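Home | Our Work | Open Positions | Contact

Garment folders wanted at Garano

Last updated: 2nd November

Garano prepares second-hand clothes for the shops of Jorelia. We are looking for 2 people to join our folding table for 30 hours each week. Experience is welcome, but it is not required.
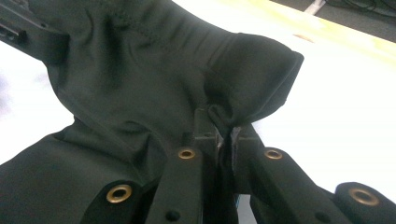

Your main task is to fold outerwear and sportswear. These clothes are more difficult than cotton shirts, and we ask you to be patient with them. A dark green synthetic cloth with a soft sheen on its folds shows every small wrinkle, so you must learn where to hold it. Jayson Umali will teach you in the first days.

We pay for the training time also. Please bring closed shoes and tie back long hair.

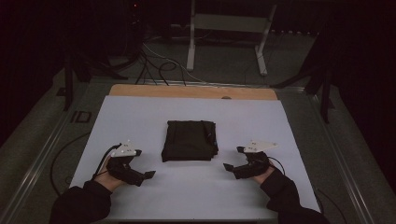
We judge the work by how tidy it is, and the speed will come later. Each garment should become a rectangular bundle in neat layers, folded on the white board and placed near its center. Slightly rumpled edges are acceptable for a beginner. Vojtěch Ondrejka checks the bundles before they go to the shelf.

To apply, write a short letter to Vojtěch Ondrejka, room 316, and tell us which hours are possible for you. We answer every letter.

Recent positions
Sorting assistant, Kular
Driver, Vlček
Shop helper, Jorelia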